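Verlow Wash Basin, Light Blue
Clelard Home / Kitchen & Laundry / Basins and Tubs

Overview
Specifications
Care
Shipping and returns

The Verlow is a round plastic basin for hand washing, soaking and rinsing. It holds 11 quarts to the brim and has a wide rolled rim that gives you something to grip when the basin is full. Most customers buy it for delicates and wool. It also works for dishes in a kitchen with a single sink, for rinsing greens, and for soaking feet.

We have carried the Verlow since Clelard was a mail-order catalog. The shape has changed once in that time, when the base was widened to keep the basin steadier on a counter. The older narrow-base version is no longer made, and the Quintela lid does not fit it.

Sizing
The Verlow comes in one size. If you wash full-size sweaters or bath towels by hand, look at the Sostow tub instead. The Sostow is oval and deeper, and it needs a utility sink or a floor to stand on. For socks, underwear, blouses, baby clothes and a single light sweater, the Verlow is large enough.

Fill the basin no more than two-thirds full for laundry. Clothes need room to move, and a basin filled to the rim is hard to carry without spilling. If the sink is far from where you work, set the empty basin in place and fill it with a pitcher.

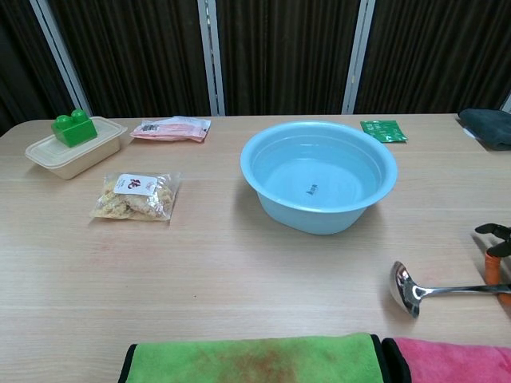
QUINCY, ILL., December

The winter shipment is in, and light blue is back in stock at the warehouse. Orders placed before noon leave the same day. Orders placed after noon on Thursday go out with the next morning's truck. White and gray are still on back order, and we are not taking deposits on them.

Hand washing wool in the Verlow
Use cool water and a small amount of wool wash. Put the soap in first and stir it in before adding the garment. Press the wool down gently until it is soaked through, then leave it for the time given on the soap label. Do not rub or wring. Lift the garment with both hands underneath, pour out the water, and rinse in water of the same temperature. Roll it in a dry towel and lay it flat.

Celeste Vilela, who runs our customer desk, gets more questions on shrinking than on anything else. Her usual answer is to check the rinse. People are careful with the wash water and then rinse under a warm tap.

Specifications
Material: plastic
Shape: round, rolled rim
Capacity: 11 quarts
Maximum water temperature: 80 degrees Celsius
Warranty: 2 years against cracking in normal household use
Stackable: yes, with other wide-base Verlow basins

Care
Wipe with dish soap and a soft cloth. Avoid scouring pads, which leave scratches that hold soap film. For hard water marks, wipe with white vinegar, wait a few minutes and rinse. Do not use the basin for paint, solvents or undiluted bleach. Store it upside down or on its side, out of direct sun.

Returns
Unused basins can be returned within our standard return period. Please keep the paper sleeve. For warranty claims, send a photo of the crack and your order number to the customer desk. We replace the basin and do not ask for the old one back.

Goes with
Quintela lid, round
Sostow oval tub
Clelard wool wash, unscented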